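Furniture Materials I
Handout 4: Reading a Board and Planning for Movement

Read this before the lab session. Bring a pencil, a ruler and the offcut you were given in Handout 3. The terms in this handout are used for the rest of the course and will not be explained again.

1. Where a board comes from

A tree adds a layer of new wood under the bark each growing season. In a place with a cold winter, the wood made early in the season has larger, thinner-walled cells. The wood made later is denser. The change from one to the other is what we see as a growth ring on the end of a log. In the tropics the rings may be faint or missing, because growth does not stop for part of the year.

A trunk is a stack of very long, narrow cones, one inside the other. When a saw passes through the trunk it cuts across these cones at some angle, and the lines on the face of the board are the places where the saw met them. Most of what follows comes from that one fact.

Three directions are named in the reading:

Longitudinal: along the trunk, the same way the fibers run.
Radial: from the center of the log straight out to the bark.
Tangential: along the curve of the growth rings, at a right angle to radial.

Students often mix up the last two. Look at the end of your offcut and draw a short line across the rings. Mark it R. Draw another line running with the rings and mark it T.

2. The three common cuts

Flat-sawn (also called plain-sawn). The log is cut in parallel slices, or turned as it is cut so that the faces lie close to the tangential direction. On the end of the board the rings meet the face at a low angle. Flat sawing is fast and wastes little, and most boards in a lumberyard are cut this way.

Quarter-sawn. The log is first split or sawn into quarters, and each quarter is cut so that the rings meet the face at a steep angle. The lines on the face are straight and close. In oak, the rays show as bright flecks.

Rift-sawn. The rings meet the face at an angle between the other two. The face is straight-lined without the flecks. Rift-sawn stock is used for table legs, where all four sides should look alike.

A single wide board can be flat-sawn in the middle and close to rift at both edges. Look at a board 19 inches wide, if you ever get the chance, and you will find that the ring angle on the end changes a good deal from center to edge.

3. Figure on a flat-sawn face

Because the trunk tapers and is never perfectly straight, a cut near the tangential direction slices through the growth cones at a shallow angle. The result is a set of arches or long ovals, one inside the next. The trade name is cathedral figure. Straight lines to either side of the arches are the same rings met at a steeper angle. 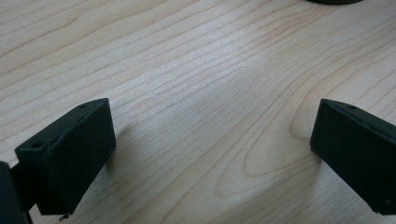 One reader of last year's version of this handout, Hakim, wrote that the arches always point toward the top of the tree and that we should say so, as it would help people keep their boards the same way up. We have left it out of the rules. The arches often point that way, but a dip or swelling in the trunk can turn them around, and a closed oval points both ways. If you need to know which end was up, mark the boards when the log is opened.

Figure is separate from grain direction, although shop talk uses "grain" for both. Grain direction is the way the fibers run. Figure is the pattern seen on the surface. A board can have a wild figure and still have fibers that run nearly parallel to its edge. For planing, the fibers matter, and the edge of the board is the place to read them. If the fibers rise toward the surface in the direction you are pushing, the cut will be clean. If they dive down into the board ahead of the blade, the surface will tear.

4. Moisture

Wood takes in and gives off water vapor until it is in balance with the air. The figure used to describe this is moisture content, or MC:

MC (percent) = (weight as found minus oven-dry weight) divided by oven-dry weight, times 100

Worked case. A sample weighs 1000 grams as found and 893 grams after drying in the oven. The loss is 107 grams. 107 divided by 893 is 0.1198, so the MC is 12.0 percent.

Note that the divisor is the dry weight. Dividing by the starting weight is the most frequent mistake in the lab reports and gives a result that is too low.

A living tree can have an MC above 100 percent. Water in the hollow of the cells (free water) leaves first, and the wood does not shrink while this happens. When the cell walls begin to lose water (bound water), shrinkage starts. The point between the two stages is called the fiber saturation point, and for most species it is in the high twenties. We use 29 percent in the exercises to keep everyone's answers the same.

5. How much a board moves

Movement along the length is so small that furniture makers ignore it in normal wood. Movement across the width is not small. Tangential movement is commonly close to twice the radial movement, though the ratio differs from one species to another.

For a rough estimate:

change in width = width x total shrinkage x (change in MC divided by fiber saturation point)

Total shrinkage is the published value from green to oven-dry, written as a decimal. Use the tangential value for flat-sawn boards and the radial value for quarter-sawn boards.

Worked case. A flat-sawn panel is 24 inches wide. Total tangential shrinkage is 0.093. The MC falls from 11 to 7 percent over the winter.

24 x 0.093 x (4 divided by 29) = 0.31 inch

That is close to five sixteenths of an inch. A panel held tightly on both sides by screws cannot shrink by that much without splitting or pulling its joints apart.

The formula treats shrinkage as a straight line from the fiber saturation point to zero. It is good enough between 6 and 14 percent. Do not use it for green wood.

6. Cupping

The difference between tangential and radial movement explains why flat-sawn boards cup. The face that was nearer the bark lies closer to the tangential direction and shrinks more. As the board dries, its edges lift toward the bark side, and people say that the rings "try to straighten out." This is not what happens inside the wood, but it predicts the shape correctly.

Cupping can also come from uneven drying. A tabletop finished on the top only will exchange moisture faster through the bottom. Finish both faces with the same number of coats. A panel laid flat on a bench overnight has the same trouble, so stand it on edge or set it on sticks.

7. Gluing up a wide top

Most tops are made from several boards joined edge to edge. Lay them out dry first and spend time on it. Things to decide:

Which face of each board goes up. Some makers alternate the bark side and the heart side, which gives a top with several small waves. Others put the best face up on every board and rely on the base to hold the top flat. Both ways work if the lumber is dry.

Where the joints fall. A joint between two areas of straight lines is hard to see. A joint that cuts an arch in half stands out from across the room.
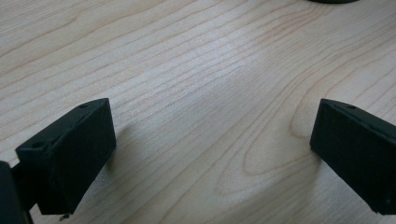
Which way the fibers run. If all the boards can be planed in the same direction, the final cleanup is much easier. When this conflicts with the best-looking layout, most people choose the layout and sand.

Draw a large triangle across all the boards in pencil once the order is settled. It takes a few seconds and shows at once if a board has been turned or swapped.

8. Fixing the top to a base

The top must be free to change width. Any of these will do:

Wooden buttons in a groove along the inside of the apron.
Metal figure-eight fasteners that swivel.
Screws through slotted holes, with washers, snug but not tight.

Fix the top firmly at the center of its width if you want the overhang to stay even. A rigid fixing at the front edge sends all of the movement to the back, where a gap or a proud edge may not be noticed.

Never glue a solid top to an apron that runs across its grain.

9. Lab preparation

a. On your offcut, mark R and T on the end as described in section 1, and write down whether the piece is flat-sawn, quarter-sawn or rift-sawn.

b. Measure the width at both ends to the nearest sixty-fourth of an inch.

c. Weigh the piece and record the weight in grams. It goes in the oven at 2 p.m., so pieces that arrive later will be held over to the next session.

d. Work out the expected change in width of a flat-sawn top, 36 inches wide, when the MC falls from 12 to 8 percent. Use a total tangential shrinkage of 0.093. Then repeat with a quarter-sawn top and a radial value of 0.05.

e. Sketch a fixing that would allow the movement you found in the first part of d.

Sheets for the oven weights are in the tray beside the scale. The April group should use the revised sheet, which has an extra column for the second weighing.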